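Ditullow fruit bowl, reviewed by Filipa Figueiredo
2022-01-21

I paid 299 for a fruit bowl, and I would like that to be the last time we mention it. The Ditullow comes in a box large enough for a microwave, with a booklet in 4 languages, none of which explains how to put fruit in it.

It looks lovely. It is also shallow, so a pear set down near the rim will leave in the night. My husband, Gediminas, has taken to eating whatever he finds on the floor and calling it a perk.

The glaze marks if you so much as think about a lemon. I wrote to Nasta, who sold it to me, and was sent a link to their care page. It gave me a 404. A second email got a reply from a very polite Ona Lapiņa, who suggested a cloth.

On the plus side, bananas do last longer in it, mostly through being too awkward to reach. The old Estus bowl cost a fraction of this and held twice as much, but it had a cartoon hen on it and my sister has it now.

Three stars. Two are for the shape and one is for Ona.
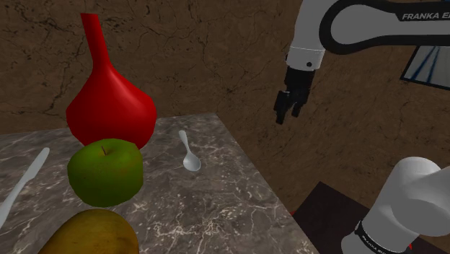
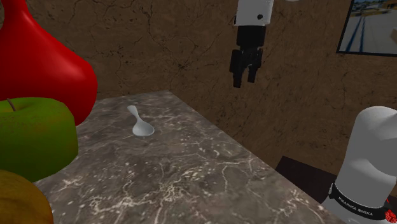
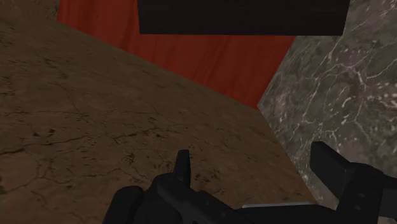 Green apple and red vase on marble in the first two; cracked brown surface and red curtain in the last.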